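# Miltthorpe Mending Words

Share this: 14 shares | 3 comments

Welcome, and thank you for stopping by! This repository holds a word list I have been putting together with a few patient friends. It collects the everyday words people use when they talk about mending, altering and looking after clothes: the names for stitches, for kinds of holes, for the bit of cloth you put behind a hole, and for all the small disasters that happen to a favorite sweater over the years. I started it on the backs of envelopes, and it has grown into something I'm really quite fond of.

## What's inside

The main file is `words.csv`, with 958 entries. Each row has the word, a short plain meaning, a sentence showing how somebody would use it, and the initials of whoever sent it in. There is a second, smaller file, `sayings.csv`, with 241 sayings and bits of advice (some of them contradict each other, and I have left them that way on purpose, so please don't write to me about cold water!).

Both files are UTF-8 with commas between the columns. If you open them in a spreadsheet program and the Romanian letters come out scrambled, choose UTF-8 in the import window and they should behave.

## Where the words came from

Most of the first batch came from Margareta Neagu, who ran the alterations counter at Crăciun for years and has a name for everything. Tadeo Salinas sent the words for work clothes and heavy canvas, and Adeel Jatoi went through his aunt's sewing notebooks and typed up a wonderful pile of tailoring terms. The Trerkesby words are mine, from growing up there, and I'll admit I may have been a bit generous with them. 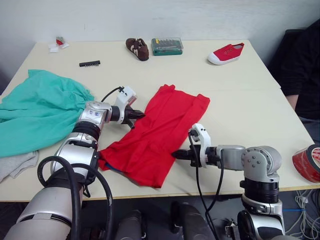

Words for the work surface gave us more trouble than I expected. Margareta says "board" for any flat place where you lay a garment out, Tadeo says "bench" even if it's the kitchen table, and my mother only ever said "clear that off." We settled on `table` as the main entry, with the others pointing to it. A big cream top like the one in the photo, with a red garment laid out on it, would be a "board" to Margareta and a "bench" to Tadeo, and both sentences are in the file. The faint line where two table sections meet got its own entry too, under `join`, so that it wouldn't be muddled up with `seam`, which we keep strictly for cloth.

## Spelling and doubles

American spelling throughout. Where two people gave the same word with different meanings, there are two rows, and the `sense` column tells them apart. I'd rather have doubles than lose somebody's meaning.

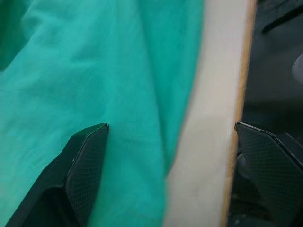
Color names and words for wrinkles are the part I go back and forth on the most. Everyone has a different idea of where blue stops and green begins, and Ruxandra Husar and I spent a whole evening in January on that one stretch of the list. A cloth like the teal one here has at least three entries that would fit it, and we kept them all. The same goes for `crumple`, `crease` and `fold`: the long slanting line running down through the fabric is a crease in our list, and the broad shallow ones are folds.

## Using the list

Use it for anything you like, with a mention of the project name. The Pekska evening class has been printing it out for beginners, and that pleases me no end. My hope is to get to 1,000 entries, so if you have a word, open an issue with the meaning and a sentence in your own voice.

Last updated February 24, 2018, by Fatos Omerović.

3 comments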